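Skomeo SK-430 wireless microphone set: review

The SK-430 is a handheld radio microphone with a half-rack receiver, sold to pub and club comedians who carry their own sound. I used it for 14 gigs between March and June, most of them in rooms with a low ceiling and no engineer. The unit was bought at full price from Christodoulou, and the only item added was a foam windshield.

The handheld takes two AA cells. It weighs slightly more than a wired dynamic microphone, with the balance towards the tail, and this is noticeable if you hold it near the grille. The switch is recessed and needs a deliberate push. I did not mute myself by accident at any point, though Dalva Bezerra, who borrowed it for a compère spot at Gresascombe, found it too stiff to work with one thumb.

Pairing is by infrared and took a few seconds each time. The receiver scans for a clear channel on power-up and generally picks a sensible one. At Trurnlow it chose a frequency already in use by the function room upstairs, and we had a wedding speech through the PA for most of the opening act. A manual rescan cured it.

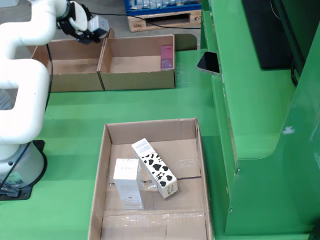

Robotic arm and open cardboard boxes on a green work surface.

Sound is clean, with a lift in the upper mids that helps consonants over a noisy bar. Quiet asides carry well. Shouting close to the grille does not: the capsule clips earlier than it should, and the gain control on the handheld is a small screw under the battery cover. Set it before doors open. Arash Yazdani has a much louder act than mine and had to run it at the lowest setting.

Range was fine to some 60 feet with people in the way. Beyond that there were brief dropouts, each long enough to lose a punchline.

Battery life is stated on a card inside the lid and I got slightly less. The indicator goes from green to red with no stage between – change the cells at the interval.

At £194 it is a fair buy for spoken word. Singers should look elsewhere. The supplied mic clip cracked in the second month and the replacement is sold separately.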